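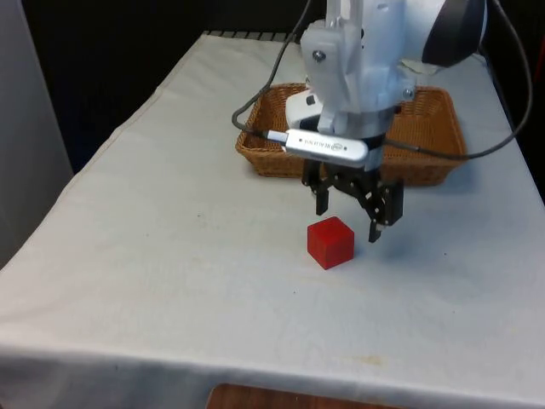
I have lost more mornings to a small red cube than I care to add up. When the people at Codgate asked if I'd like to spend a week trying out grippers on their bench in Wollesholm, I said yes before I'd read to the end of the email, and I pictured myself doing something grand. Unloading a dishwasher, maybe, or folding a shirt. Instead I got a cube, a basket and a tablecloth, and by the second day I was completely hooked.

The job is as plain as it sounds: pick up the cube, put it in the wicker basket, start again. We had six grippers to get through, all of them fitted to the same white arm, with the same depth camera on the wrist (a RealSense, strapped on above the jaws). Each one got 200 goes. If you've never watched an arm do one thing 200 times, I can tell you that you start to have feelings about it. I caught myself saying "oh, go on" out loud to a pair of black fingers.

I should say something about the tablecloth, as I was rude about it when I arrived. A proper bench has a flat, hard top, and every test I'd read about used one. Codgate like cloth for the early rounds. It creases and it gives a little, and if a finger comes down too low it drags the fabric along and takes the cube with it, so a gripper that looks lovely on a hard top can make a right mess of things on cloth. I stopped being rude at some point on the first afternoon, when the gripper I'd had down as my favourite ploughed a neat ridge across the table and pushed the cube along in front of it like a snow shovel!

That was the Latuheru, by the way. It's beautifully made and very quick, and I still want one. It closes with a little snap that I found deeply pleasing. But it likes to be told exactly how high the table is, and cloth won't give it a straight answer. We raised the approach height by 3 millimetres and it behaved itself for the rest of the run, though by then it was dropping a few off the top edge of the grip. Between the two settings there must be a sweet spot. I didn't find it, and I spent most of a lunch break looking.

The Evov was the one I'd written off. It's slower, it whirrs, and the fingers have a bit of wobble if you waggle them by hand (I waggle everything by hand, it's a bad habit). On the table that wobble seemed to help. The fingers rode up over a crease where the stiffer ones dug in, and it managed nearly 200 clean picks with the settings left exactly as they came out of the box. The price is friendlier too, which matters if you're paying for it yourself.

I won't drag you through the other four. Two were decent and dull, one needed a controller update before it would talk to the arm at all, and one had jaws so wide that it kept clipping the basket on the way over, so it went back in its case with my blessing.

Cables took up far more of the week than I'd bargained for. The camera lead wants plenty of slack to let the wrist turn, but give it too much and it swings about and gets a loop into the depth picture, and then the software thinks there's something on the table to avoid. We re-routed it on three separate mornings. My advice to anyone setting up at home is to run the wrist through its whole range by hand before you tie anything down, then do it again with the gripper open.

I'm going back in June, when the plan is to swap the cube for something squashier. I've asked for a bread roll. Codgate have said they'll think about it, and in the meantime the Evov is staying on the arm.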